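Plate handling at Brorkden: what changes for the technicians when an arm takes over the bench

Sumeya Gidey
Work and Technology project, final report
Submitted January 24, 2019

1. Background

Brorkden is a water testing laboratory in Imstead. It takes samples from farms, private wells, swimming pools and a few food producers, and most of the routine work is done in well plates. A technician fills a plate, labels its position on the bench, moves it to the next station, starts the next step, waits, and moves it again. The pipetting has been partly automated for years. The moving has always been done by hand.

In October the company started preparing to put a robot arm on one of its plate benches. The bench chosen is in the Tilahun room, which is where the overnight incubations are set up. Before buying anything for the real bench, the company built a computer model of it and has been running the work there, using a package called Boltance to plan the arm's movements. I was given access to the model and to the people who will work beside the arm if it is installed.

My question was a simple one. What do the technicians do now, what will they do afterwards, and what do they think about the difference? I did not try to find out whether the arm is worth the money. The company has its own people for that.

2. How I did the work

I spent two weeks at the laboratory. In the first week I sat in the Tilahun room and kept a log of what was done at the plate bench. In the second week I sat with the two technicians who have been given time to work on the model, and watched them set up and run tasks in it. I also held interviews with technicians from both shifts. Most were done over a tea break, and I took notes by hand because the company preferred that I did not record.

I have not used the technicians' names. There are few enough of them that their colleagues will probably recognise some of the remarks anyway, and I told them so before we started.

3. The work at the bench now

In the week I kept the log, plates were picked up and put down at the bench 316 times. This covers everything from a plate going into the incubator to a plate being shifted a hand's width to make room for another one. The second sort was more common than I expected. A technician who has worked there a long time told me she had never thought of it as a task. "You're just tidying as you go," she said.

The interruptions were easier to notice than the moves. A technician would be writing up results at the desk, a timer would go off, and they would get up, put gloves on, move a plate, press a button to confirm the step, take the gloves off and sit down again. On the busiest day I logged 37 of these interruptions. Several people said this was the most tiring part of the job, more so than the late shift. One said he goes home with the timer sound in his head.

The late shift has its own problem. Only one person is in the room after six, and they cannot leave while an incubation is being set up. If a step falls at an awkward time they eat at the desk in the corridor with the door open.

4. The work in the model

The model covers a single table. The arm picks up plates, puts them where they are meant to go, and presses coloured buttons which stand for the confirm steps that a person does today. Labels mark the plate positions, as they do on the real bench, although in the model they are too small to read and the technicians go by where they are.
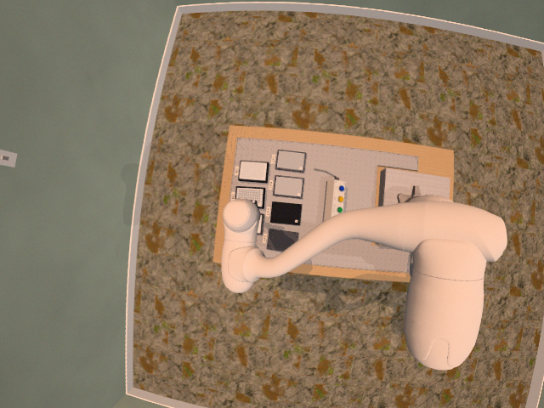 Setting up a task takes longer than doing it by hand. In my second week one of the technicians wanted to try a plain move, one plate from one position to another with a button press at the end. By hand it would be over before you noticed. In Boltance she had to say where the plate was, how it should be gripped, how high to lift it, what it must not pass over while open, and which button came last. It took her most of a morning. She was quite cheerful about it and pointed out that she would not need to do it again for that move.

What slowed her down was mostly knowledge she already had and had never needed to put into words. For example, she knows that a dark plate and a white plate are used for different readings and that you do not put one in the other's place even for a moment, because the next person will take it as it lies. There is no written rule about this. It had to be entered as one. She kept a list of such things on the back of a delivery note and it was on its second side by the time I left.

The other technician was more interested in reach. He worked out that if the plates were set closer to the middle of the table the arm would have an easier path, but a person leaning in from the front to take one out would then have to reach across the others. The planner from the engineering side preferred the first layout. The technician preferred the layout they have now. They had not agreed when I finished, and I think this is the most important open question in the whole project, more than anything to do with the arm itself. People will still need to get at that table.

They also look at the work from the gripper's end, with the view set looking out past the fingers. The technician uses it to judge whether the fingers will come down clear of the neighbouring plate. He said it took him some time to get used to, as everything is bent towards the edges, and that he still leans to one side when the arm turns.
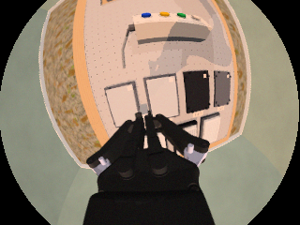

Figure 2. View past the closed gripper, with plates and the button box beyond it.

5. What the technicians expect

Opinions were divided, though less by age than I had assumed before I started.

The day shift mostly want the arm. They expect to be able to sit down to a set of results and finish them in one go. One said she would like to find out how long the write-up takes when it isn't broken into pieces, as she has never been able to tell anyone. Another hopes to be moved to the client phone, which she enjoys and which is currently answered by whoever has their gloves off.

The late shift is more careful. If the arm can set up an incubation, the laboratory could run the step with no person in the room, and the late allowance is a large part of their pay. The manager told me that no hours will be cut in the first year. The technicians have been told the same. When I asked what happened after the first year, the manager said it had not been decided, and three of the technicians gave me that same sentence back, word for word, with different faces.

There is also a worry about skill. New starters learn the bench by moving plates. It is dull, but it is how they learn which plate is which, how long each step takes and what a spoiled one looks like. A senior technician asked me who will notice a cloudy well at ten at night. I put this to the planner, who said a check could be added. The technician answered that a check finds what you told it to look for, and she was thinking of the things you would not have told it.

Against that, the two who work on the model have learned a good deal that they did not know before. Both can now read a movement plan and change it. Neither has had a change in job title or grade. One of them mentioned this without my asking.

6. Discussion

The company describes the change as taking away the lifting and carrying. From my log I would say the carrying is light and the interruptions are heavy. If the arm stops often and calls a person over, the technicians could end up with the same number of interruptions and a timer replaced by an alarm. So the thing to measure, if the arm is installed, is how many times per shift someone has to get up. At present there are no plans to record this. I have left my log sheet with the manager.

The second point concerns where the knowledge goes. A good part of the setting up is writing down habits that belong to the people at the bench. Once written down they belong to the laboratory. I do not say this is wrong — a written rule helps a new starter too — but it is work, it is skilled, and at the moment it is being fitted in between ordinary duties. I would expect the company to give it proper hours and to recognise it in the grading.

The third point is the layout. I would suggest that the technicians try both layouts on the real table, with real plates and no arm, for a few days before anyone fixes the positions in the plan. It would cost very little.

7. Limits of this report

I watched one bench for one week and the week may not have been typical, as a large client had just sent in its seasonal samples. I saw the arm's work only in the model. The technicians could only tell me what they expect, and people's expectations of a machine they have not stood next to may be wrong in either direction. I asked to come back after installation and the manager has agreed, if there is one.

Thanks are due to everyone in the Tilahun room, and to the late shift in particular for sharing their desk in the corridor.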